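Cell notebook, Wednesday
Fault: gripper does not release the cloth, arm stops on force limit

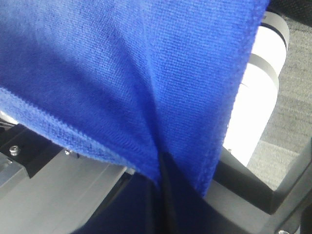
First stop was at 9.20, in the folding program, on the blue knit. The arm had carried the piece to the fold point and got the command to open. The controller said the jaw was open. The arm went up, the cloth went with it, and after a short pull the force limit stopped everything. Oskari was at the desk and pressed the emergency stop also, which was correct, even if the arm was already standing still.

I write down the order of things because yesterday we argued about it afterwards and each of us remembered it differently.

9.20 stop, as above. Cloth taken out by hand with the power off. No mark on the fabric that I could find.
9.45 restarted at reduced speed. Ten cycles with the thin cotton, no fault.
10.10 back to the knit. Fault again on the third cycle, same place in the program.
10.30 Mohsin joined. We blocked the cell and put the tag on the switch.

My first idea was the air supply from the Tolska unit, but the jaw on this arm is electric, so this was a stupid idea and I leave it here only so that Eetu can laugh. The second idea was the calibration of the open position. Mohsin checked it with the gauge and it is as it was in March.

Then we closed the jaw by hand on a spare piece of the same knit and opened it slowly. The loops had caught on the edge of the left finger, close to the screw. Under the magnifier there is a small burr on this edge. You do not see it without the magnifier, but you feel it when you draw a fingernail over it. On cotton it does nothing. On the knit it holds one or two loops, and this is enough to lift the whole piece.

So the jaw does open. The signal is honest as far as it goes: it tells where the motor is, and it has no knowledge of the cloth. I had been reading it as "released" in the program for the whole spring, and this is my mistake and not Nestora's. The manual for their controller says "position reached" and no more.

Safety part. The force limit was set to 160 N in the configuration file. Karthik and I both believed it was lower. For the folding work there is no need for so much, and if a person had been holding the other end of the cloth, as we sometimes do when we straighten it, the arm would have pulled quite hard before it stopped. Nobody was holding it this time. I have asked Killian to write it in the incident list anyway. He wanted to know if it counts when no one was touched. I think yes.

Changed today:
Force limit down from 160 N to 5 N above the weight of the tool. This may be too sensitive, we will see. If it stops for no reason, please do not raise it alone, come and talk to me or Karthik first.
Hands stay out of the cell when the arm has power, also for straightening the cloth. Oskari makes a sign.
In the program, after the open command, the arm now rises 10 mm and waits. If the wrist sensor still feels load, it goes down again and calls for a person. I tried this with the arm empty and with a cloth clipped to the finger. Both gave the right answer.

Not changed yet: the finger. Mohsin wanted to file the burr off directly. I would like to keep this finger as it is until we know where the burr comes from. The cycle counter stood at 795 when we stopped, almost all of it on this pair of fingers. If the edge came like this from Keskinen, the second pair in the drawer may have it too. If it comes from use, something is touching where it should not touch, and then a new finger will only give us the same fault later.

I looked at the second pair after lunch. Left one smooth. Right one I am not sure, the light by the window was bad. Eetu will look again with the better lens.

Cell is blocked for the knit until this is clear. Cotton may be run at reduced speed, with two people in the room.

To ask at Sitlow: do they round the edges on their cloth fingers, and with what radius? Killian has the contact.

15.50, added: one false stop with the new limit, on cotton, at the fast turn over the table. Reduced the acceleration there. No more stops until we went home, but that was only a short time.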